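FOR IMMEDIATE RELEASE

September 2, 2019

Kitchen bench robot arm plans go up free, after one very long winter in a shared workshop

Hello from Pristton, the shared workshop behind the old tile showroom. I'm Yu-na Yook, I've been a member for a few years now, and I've been asked to write this release on the grounds that I'm the one who won't stop talking about the arm. Fair enough!

As of this morning the full plans for the Budix arm are up on our website for anyone to download, build, change and complain about. That covers the printed parts, the wiring, the cut list for the base and the control software. It's free for home and club use, and if you're a school, please just take it.

What we've built

Budix is a bench-top arm with six joints and a two-finger gripper, meant for ordinary kitchens. It picks up light, boxy pantry items and puts them somewhere else. It's slow, it hums a bit, and it weighs about as much as a grumpy cat. I love it more than is reasonable.

I started it because my mum's hands aren't what they were and she was sick of asking me to fetch things from the back of the bench. I had a garage, a second-hand printer and a lot of misplaced confidence. The first version lived at home and could lift a tea bag (just). Then I dragged it down to Pristton, where Lungile Motaung took one look at my elbow joint and asked if I'd like some help. I said yes before she'd finished the sentence.

Lungile redid the whole drive for the shoulder and elbow using geared motors from Rätsep, and that's when it stopped drooping. The controller is a Veltorach board running our own code. Each joint reports its position in 1,024 steps per turn, which sounds like plenty until you're chasing a wobble at the wrist at eleven at night with cold pizza in one hand.

The fingers took forever

We went through nine sets of fingers. The early ones were flat and smooth, and cardboard slid straight out of them. Set four had rubber pads glued on, and they peeled off within the week. Lungile then drew up a long tapered finger with a diamond pattern across the inside face and a slot down its length, and we printed it in black as that was the spool on the machine. Those are the ones in the plans. Print them slowly, with the knurled face up, and don't sand it no matter how tempted you are.

There's also a little camera at the wrist looking out between the fingers, so the arm sees more or less what it's about to grab. We do our testing with the usual kitchen clutter on a speckled grey benchtop, and it's harder on the vision code than you'd think, as all those flecks look like something to a computer. A small box is my favourite target: flat sides, bright print and light enough that a bad grab doesn't matter.

"I came over to look at one elbow and I've been here ever since," said Lungile Motaung. "The arm's good. I'd still like to redo the wrist cable, and Yu-na knows my feelings on that."

(I do. It's on the list.)

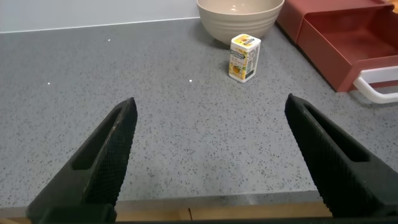 What it costs and what you'll need

Our last build came in at roughly $50 for the printed parts and fasteners. Motors and the controller board are on top of that, and prices move around so much that I'd rather send you to the parts list, where we'll keep the notes current. You'll want access to a 3D printer, a soldering iron, a decent set of hex keys and a patient household. Clamp the base down before you power it up, please. Ours went for a wander once and took a jar of honey with it.

Come and have a go

We're running a build night at Pristton in December for anyone who'd like to put one together in company. Bring your printed parts if you've got them, or come along and use our machines. Beginners are very welcome, and kids can come with a grown-up. Tea's on us.

Media contact

Yu-na Yook, Budix project, care of Pristton. Leave a message at the workshop's front desk and I'll ring you back, probably with glue on my fingers. Lungile is also happy to talk, especially about gearboxes.

ENDS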